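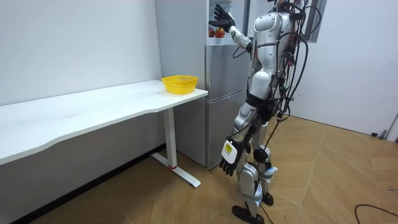
Chapter 4
Planning the Purchase Before the Purchase

Most of us, when we first sit down to budget for a humanoid, begin with the robot and its price, and I can't blame anyone for that, because it's the exciting part! But I'd like you to begin with the room. Think of a robot reaching up toward a couple of apples in a refrigerator, and then think of everything that has to be paid for besides the robot: the refrigerator itself, the desk, the basket, the cables, and enough open floor for it all.

When the Nygård lab drew up its first plan, the quote from Sostberg ran to a single page, and the list of everything else ran to 12. Spare hands were on it, and so was the Plidis service contract, which came up for renewal every November (and which had been left out of the first draft entirely).

In this chapter we'll build a list like that one together, line by line, starting with floor space and power.

4.1 Measuring the Room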